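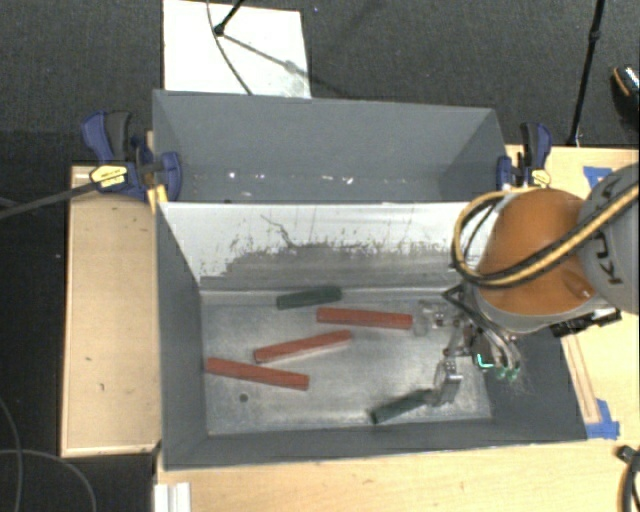

How many grasp attempts do you need before a learning system gets any good at picking things up?

More than you'd hope, fewer than you'd fear. For plain blocks in a bin, our first 1000 attempts got us a model that was better than random and still pretty dumb. Things got interesting somewhere past twice that. Your number will be different, but if you're planning on a long weekend, plan on a few of them!

2/ I get asked this a lot since I started posting about the block project, so I figured I'd do a proper thread. We're at 2923 logged attempts as of last night (2026-06-07, yes, I was in on a Sunday, no, I don't want to talk about it).

3/ The setup is simple. Arm, gripper, a bin of blocks, a fixed camera. The arm picks a spot, goes down, closes, lifts, and we write down whether it came up with something. Then it does it again. And again. I've eaten a lot of sandwiches to the sound of this.

4/ First thing I'd tell anyone: failures are examples too. When I started in February I was throwing out the misses (they felt like trash, sorry) and the model got super confident about everything. It would have tried to pick up the floor. Keep the misses, label them, move on.

5/ Second thing. Clamp your bin down. We lost 658 attempts early on to a bin that was creeping across the table a hair at a time. Every single attempt nudged it. The logs looked fine, the pictures looked fine, and the positions were garbage.

6/ I didn't find it, by the way. Siham Ait Ali found it, by flipping between the first picture of the day and the last one really fast. The whole bin hopped to the left. I felt sick and then I went to get the clamps.

7/ So now that's our morning check. First picture from yesterday, first picture from today, flip flip flip. If anything moves that shouldn't, we stop and fix it before we collect a thing. Takes a minute!

8/ Somebody asked why blocks and why so few at a time. Blocks because they're cheap, they don't break, and a long skinny one is a real test of whether the system has figured out angles. Grab it across the short side and you're happy. Go for the ends and good luck.

9/ And few at a time because a heaping pile is kind of a cheat. Close your gripper anywhere in a full bin and you'll probably come up with something. With five blocks and a lot of bare metal, the system has to aim. Our hit rate dropped hard when we thinned them out, and the model got better for it.

10/ Blocks lying on top of each other are where the good stuff is, though. One resting over another, or two crossing at a shallow angle – those are the ones it gets wrong, and the ones it gets wrong are the ones I want more of.

11/ Which brings me to resets. If you put the blocks back by hand, you WILL put them back neatly. I swore I was being random. Then I plotted my own placements and they all pointed the same way, like I was setting a table. Now I shake them in a cup and dump them.

12/ We do a dump every 15 attempts. I tried going longer between dumps and the blocks all migrated to the walls, where the gripper can't get a finger in on the far side. You end up with a whole afternoon of the same miss.

13/ Walls deserve their own post. A block flat up against the side is a totally different problem from a block in the open, and for ages I had almost none of them that ended in a success. So the model learned "wall = don't bother." Fair enough, from where it was sitting. I spent two days doing nothing but wall picks and it came around.

14/ Names, since people keep asking in the replies: the dataset is called Memby, the logging tool is Wi. Yes, Wi. Yes, it's impossible to search for. I named it at 11 at night and it's too late to change it now.

15/ What Wi saves for each attempt: picture before, picture after, where the gripper went, what angle, how far the fingers closed, and a success flag. I'd add a free text note if I were starting over. "Came up with two" fits nowhere in a yes/no flag and it happens way more than you'd think.

16/ About those doubles. We count them as a success for now. Timunov (the group we swap data with) counts them as a miss, so when we merged our sets the model was getting told off for the same thing it had just been praised for. Agree on your labels BEFORE you swap anything. Please. Learn from my week.

17/ Lighting: I had the blinds open on sunny days and closed on gray ones, and got a model that worked better in the morning. Fix the light, or vary it on purpose. Varying it by accident is the worst of both.

18/ Oh, and shiny metal bins. People told me to put down a mat so there's no glare under the blocks. I tried it for a while and went back to bare metal, because the bins at Gullov, where this is supposed to end up, are bare metal too. Scuffs and all. Train on what you're going to see.

19/ Is it good now? It's decent! On bare floor it hardly ever misses a single block lying on its own. Crossed blocks are so-so. Anything jammed in a corner is still a coin flip and I'm working on that this week.

20/ Next up is a different mix of shapes, probably something round, which I'm dreading a little – round things roll, and then my before picture is a lie by the time the gripper gets there. If you've collected grasps on stuff that rolls, tell me how you handled it. Replies are open.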